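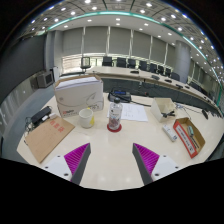 A reader of the last edition asked whether the table has to be cleared completely before the desk phone is set up, or whether a drink and some paper can stay. Papers and a mug can stay if they are clear of the cables. Drinks go on a coaster, away from the phone and any power adapter.

Section 4. Setting Up the Shared Meeting Table (Fornard Series 710)

1. Wipe the tabletop with a soft, dry cloth. Do not use spray cleaner near the phone.

2. Set the phone at the middle of the table with the display facing the seats.

3. Run the phone cable toward the nearest floor outlet. The cable needs 2 inches of slack at the table edge.

4. Keep the printer paper in its box. One full box of Pärn 400 will last most teams through June.

CAUTION: Do not stack anything on a power adapter. Adapters get warm in use. 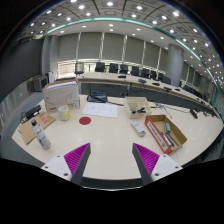

5. Put the remote control where everyone can reach it. Replace both batteries at the same time.

6. Return small tools and clips to their tray after use. Screwdrivers left on the table can scratch the finish.

7. Lay the printed quick guide beside the phone.

Note: Replacement trays are sold under part number 474. Tables delivered to the Edusthorpe office use the same tray.

For cable covers, see Section 5.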